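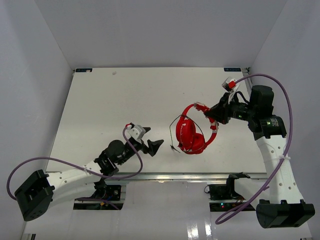
Zelle mit zwei Armen bei Valport: Der rechte Greifer hält einen roten Kopfhörer am Bügel.

Wer die Zelle morgens einschaltet, macht zuerst gar nichts mit den Armen. Er schaut auf die Kabel. So beschreibt es der Techniker, der bei Valport seit November die Anlage für gebrauchte Kleingeräte betreut und im Gespräch nur über die Technik reden will. »Die Leute fragen immer nach der Software. Bei mir auf dem Zettel stehen Kabel, Schrauben, Finger, Kamera. In dieser Reihenfolge.«

Die violetten Leitungen zu den Handgelenkkameras sind mit Kabelbindern an den Armen befestigt. Zwischen den Befestigungspunkten lässt er bewusst einen Bogen stehen. »Am Anfang hatten wir das alles stramm verlegt, das sah ordentlich aus. Dann dreht das Handgelenk bis an den Anschlag, und der Stecker arbeitet jedes Mal mit. Zwei Kameras haben uns so den Dienst quittiert, immer mit demselben Fehler: Bild weg, Bild wieder da.« Heute fährt er nach jedem Umbau beide Arme langsam in die Endlagen und hält dabei die Hand am Not-Halt. Bleibt die Schlaufe irgendwo hängen, wird der Kabelbinder aufgeschnitten und ein Stück versetzt neu gesetzt.

Die Schrauben an den Gliedern und am Greifer prüft er alle 100 Betriebsstunden. Einen Drehmomentschlüssel hat er dafür angeschafft, nachdem ein Kollege einen Kamerahalter nach Gefühl angezogen hatte. Der Halter war danach verzogen, und die Kalibrierung passte nicht mehr. »Man sucht dann einen halben Tag im Programm, und es ist ein Stück Blech.«

Kalibriert wird mit einer Musterplatte, die an den Tisch angelegt wird. Zwölf Positionen pro Arm sind vorgeschrieben, er nimmt 26. Das dauert länger, bringt nach seiner Erfahrung aber ruhigere Werte am Rand des Arbeitsbereichs. Die Ergebnisse trägt er in Dakano ein, die hausinterne Wartungsliste. Dort stehen inzwischen 2.134 Einträge, auch die aus der Vorgängerzelle.

Am meisten Zeit kostet ihn der Greifer. Neue Teile mit glatter Oberfläche seien kein Problem, sagt er, schwierig werde es bei Ware, die lange benutzt wurde. Als Beispiel nennt er Kopfhörer, deren Bezug sich auflöst. »Der Finger liegt dann auf Polster und auf losen Fetzen, und beides gibt nach. Die Motorposition sagt geschlossen, aber was das für den Halt heißt, weiß man noch nicht.« Für solche Teile hat er ein eigenes Profil angelegt, mit weniger Kraft und langsamerem Schließen. Nach dem Zugreifen wartet der Arm kurz, bevor er anhebt. 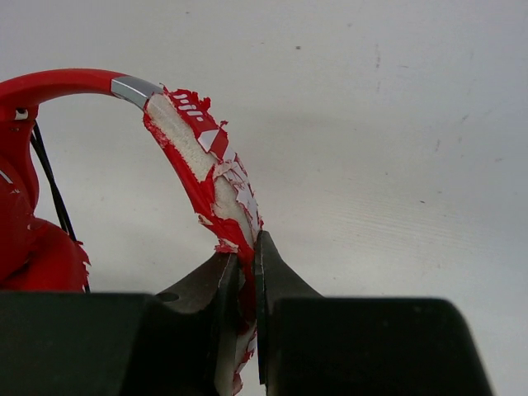
Ob die Finger dort sitzen, wo sie sitzen sollen, kontrolliert er über die Kamera am Handgelenk. Er will im Bild beide Fingerspitzen und den Spalt dazwischen haben. Fehlt eine Spitze, ist die Kamera verrutscht oder der Halter locker. »Ich schaue mir die Spitzen im Leerlauf an, offen und zu, und vergleiche das mit dem Bild vom letzten Mal. Dafür braucht man kein Messmittel.«

Abrieb ist das zweite Thema. Krümel von Kunstleder und Schaumstoff setzen sich an die Innenseiten der Finger, und der Griff wird rutschig. Er wischt sie bei Schichtende mit einem fusselfreien Tuch und etwas Isopropanol ab, die Kameralinse bekommt ein eigenes, trockenes Tuch. Druckluft benutzt er in der Zelle nicht mehr. Sie hat ihm die Flusen in die Gelenkabdeckungen geblasen, und die musste er danach alle öffnen.

Die weiße Tischplatte wird ebenfalls gewischt. Kleine Punkte lässt er durchgehen, größere Flecken nicht, weil die Bildauswertung sie gelegentlich für ein Teil hält. Wird die Platte getauscht, muss neu kalibriert werden, auch wenn sie in denselben Bohrungen sitzt.

Ersatzfinger bestellt er bei Escobar, immer paarweise. Einen einzelnen zu wechseln, habe er einmal probiert. »Der alte war eingelaufen, der neue nicht. Das Paar hat schief gegriffen, und ich habe es zuerst auf den Motor geschoben.« Seitdem liegen zwei komplette Paare im Schrank neben der Zelle, dazu ein Kamerakabel und eine Tüte Kabelbinder.

Als Nächstes soll die Greifkraft mit einem kleinen Sensor von Cendness überwacht werden. Er hat den Einbau schon vorbereitet, wartet aber noch auf den passenden Halter. Bis der da ist, bleibt es beim Blick auf das Kamerabild und beim Tuch am Ende der Schicht.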